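La tela negra

Mi cuñada había comprado la tela en Purero, a 8 el metro, y sostenía que con eso bastaba para que un salón pareciera un escenario. Yo no lo creía. Una tela negra arrugada es una tela negra arrugada, se cuelgue donde se cuelgue, y así lo dije mientras sujetaba la escalera.

Las letras tampoco me convencían. Las habían recortado durante todo diciembre, en la mesa de la cocina, con unas tijeras que no cortaban, y cada una había salido de un color porque alguien había leído que el rosa y el naranja animan a la gente a comer. De dónde salía semejante idea, no lo supe. Pregunté si no sería mejor comprar un rótulo hecho. Me miraron como si hubiera propuesto cancelar la fiesta.

Quedaba la cuestión del vaso. Según las instrucciones del juego, que venían dobladas en ocho y traducidas por un enemigo del idioma, había que servir con la pala, sin prisa, y el que derramara perdía el turno. Me parecía un juego para gente que no ha tenido que barrer nunca. Pusimos un vaso blanco de plástico sobre la mesa amarilla y me aparté, por si acaso.

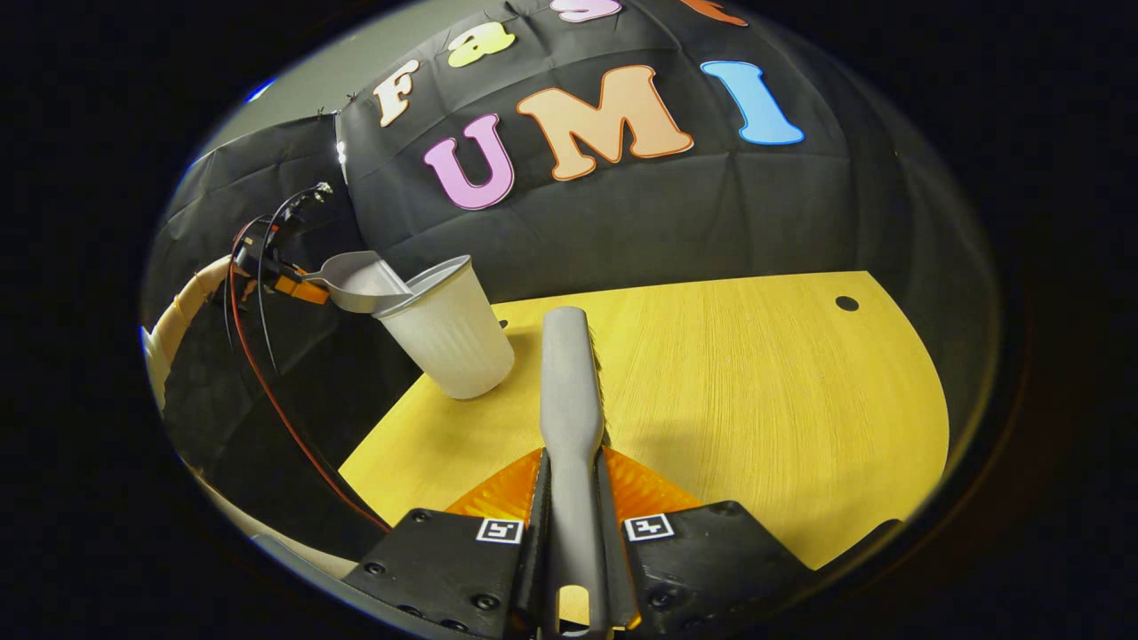

Las letras grandes tenían que ir arriba y las pequeñas abajo, opinó mi suegra desde el sofá, que así como estaban no las leía ni el que las había pegado, y que en su casa un letrero se empezaba siempre por el centro.

Le di la razón, cosa que no ocurría desde el año 2000. Mi cuñada no contestó. Alisó un pliegue con la palma, el pliegue volvió a su sitio, lo alisó otra vez.

Los primeros invitados llegaron con frío y dejaron los abrigos encima de mi silla. Una señora se quedó un buen rato delante de la tela, con el bolso todavía colgado, y dijo que le recordaba al teatro de su pueblo. Le pregunté si el teatro de su pueblo era bueno.

—Malísimo —dijo—. Íbamos todos los domingos de niños.

Fui a buscar la escoba y la dejé apoyada detrás de la puerta, a mano.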